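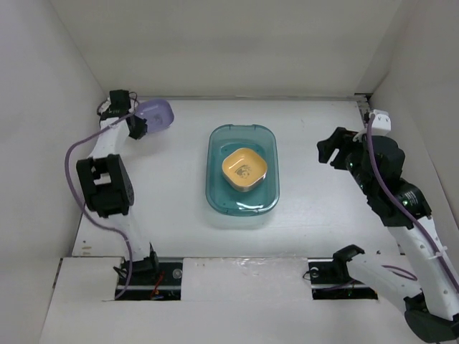 Slide 2: two arms, two square bowls, one teal tub.

Nov 24, 2022 | by the Flerkholm workshop desk
Filed under: Home & Shop Floor

Right, washing up! Ask who'd hand it to a machine (hands up, wait for the groan). The yellowy bowl's in the tub, the purple one's still at the back by the rail. My kid clears that in a blink. In June at Sorner we logged 142 tries at bowls into tubs and almost 17 went wrong, mostly on the rims. So, chores yet? Bowls, maybe. Greasy pans, no chance. Next slide, the Valum sorting line.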